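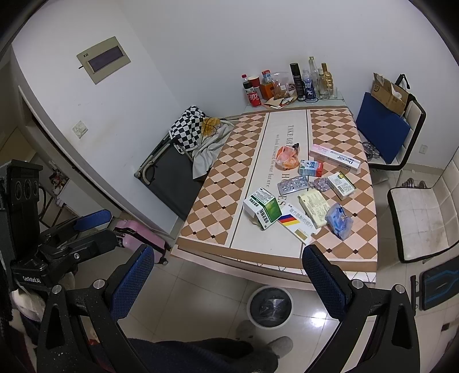

Fig. 6. Medicine packages on a table before sorting.

Section 3. Filling the Tiltenine Cabinet for the First Time

Please read this section completely before you put any medicine in the cabinet. The cabinet must already be fixed on the wall as explained in Section 2, and the door must close without force.

Before you begin

Choose a table with enough free place and good light. Wash and dry your hands. Keep children and pets out of the room until the work is finished and the cabinet is locked.

You will need:
the Tiltenine cabinet with its two keys
the sheet of labels (132 labels, in the flat envelope)
the three Dasov trays
a pen that does not wash off
a paper bag for the medicine you do not keep

3.1 Collecting

1. Bring all the medicine of the household to the table. Look also in the kitchen drawers, the night tables, travel bags, coat pockets and the car.

2. Take everything out of shopping bags. A small blister pack stays easily behind in a bag.

3. Put each blister pack next to the box it belongs to. Compare the name and also the strength, for example the number of milligrams. Two packs of the same maker can look almost equal.

4. If you find a blister pack without its box, and you can not read the name or the date on the foil, put it in the paper bag. Do not guess from the color or shape of the tablets.

CAUTION: Never put tablets of different kinds together in one box, also not for a short time.

3.2 Checking the dates

1. Find the expiration date on each box. It is mostly printed or pressed on one of the end flaps. On bottles, look at the label and the bottom.

2. Medicine which is past its date goes in the paper bag.

3. Eye drops and some syrups may be used only for a limited time after opening. The leaflet tells how long. Write the day of opening on a label and stick it on the bottle. If you do not remember when you opened it, ask your pharmacist.

4. For medicine bought in another country, check in which order the day, month and year are written. If the text is in a language you do not read, ask the pharmacist before you store it.

Note: Keep the leaflet inside the box. When the leaflet is missing, the pharmacy can often print a new one.

3.3 Loading the trays

The trays fit only in one direction. The side with the small notch goes to the back.

Upper tray: prescription medicine. Give each person a separate part of the tray. Use the dividers, which can stand in 9 positions.

Middle tray: medicine without prescription, for example for pain, cold or stomach.

Lower tray: bandages, thermometer, tweezers and other things which are not swallowed.

1. Place the boxes standing, with the name to the front. Do not press them in. If a box is too tall, lay it flat and stick a label on the side that you see.

2. Place the earliest date in front, so that it is used first.

3. Slide each tray in until you hear a click.

4. Close the door, turn the key to the left and pull lightly on the handle. The door must not move.

5. Take the key out. Keep the second key in another place which adults of the house know.

CAUTION: The cabinet is not cooled. Medicine that needs the refrigerator must stay there, in its own closed container out of reach of children.

CAUTION: Do not load more than 6 pounds on one tray.

3.4 The medicine you do not keep

Bring the paper bag to a pharmacy or a collection point that accepts old medicine. Do not pour liquids in the sink. Before you throw away an empty box, make the name of the patient unreadable with the pen. Until you bring the bag away, keep it locked too.

3.5 The inventory card

The card is in the pocket inside the door. Write one line for each medicine: name, strength, for whom, date of expiration. Use pencil if you expect many changes. We advise to repeat the steps of 3.2 two times in a year. Many of our customers take June for one of them, before they pack for vacation.

If a tray does not click

Take the tray out and look if a leaflet or a label has fallen behind it. Check that the notch is at the back. If the tray still does not click, do not use oil on the rails. Write to the Carvalho service desk in Pindau and give the number that stands under the lower tray. New trays and label sheets are ordered at the same address.

Text of this section: Clodagh Ó Dálaigh. Last changed Sep 10, 2019.

Continue with Section 4, Cleaning and Care of the Lock.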